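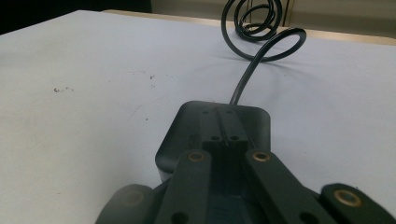
The White Table

The man from Moynihan swore the table would never stain. I had heard that before, from the people at Bikness, about a countertop that turned yellow by January.

"How much?" I asked.

"It's 478, delivered to Dutley."

I ran my palm over the white top and looked for the trick. My sister had paid 3,000 for a dining set in Priscombe – solid, they told her, good for 100 years – and one leg came off while she was serving soup.

"What happens with red wine?"

"Wipes right off."

"And beets?"

He hesitated. It was a small hesitation, but I had come for exactly that.

"Most beets," he said.

I asked what sort of beet he had in mind. He said he would have to check with the office. He went behind a partition and I heard no phone, no voices, only a drawer opening and closing. When he came back he had taken 81 off the price.

I bought it, of course. It has been in my kitchen for two years and there are only a few specks and faint scuffs on it. I keep a cloth over it when I eat.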